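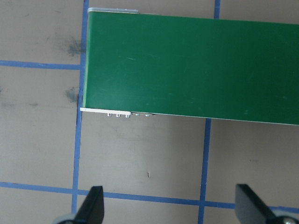

Last updated: May 25, 2021

I've now tried three sets of fingers on the little arm in my workshop, and since a few of you have been asking which to buy first, I thought I'd write down what I've learnt (mostly by dropping things!).

Flat boards are the real test. A block or a bottle will forgive almost anything, but something wide and thin lying flat on the bench is a pig to get hold of. The black paddle fingers with the tapered tips are my favourites so far, and I go in at an edge with them, slowly, well away from any pins. The Dorel ones are softer and kinder to paint, but they bend just when you want them not to. The Costby pair grip like mad and cost me 74 pounds, which still stings a bit.

Do mark out your bench before you compare anything. I use blue painter's tape in big squares, and put each thing down in the same square for every go. My lines are a bit wobbly and it doesn't matter a jot. Press the ends down with a spoon, and change the tape when it starts to lift.

A camera at the wrist beats one on a shelf, I think, though Capucine Besnard swears by her shelf and we've agreed to differ. Whichever you choose, open the fingers wide and check you can still see both tips before you tighten the screws. Soft light is best – I hung an old pillowcase over my lamp frame (LED bulb only, please, and not touching it).

Wipe the fingers with a damp cloth every 45 goes or so. I'm trying the Skosport controller next, once Urs Hofstetter gives it back.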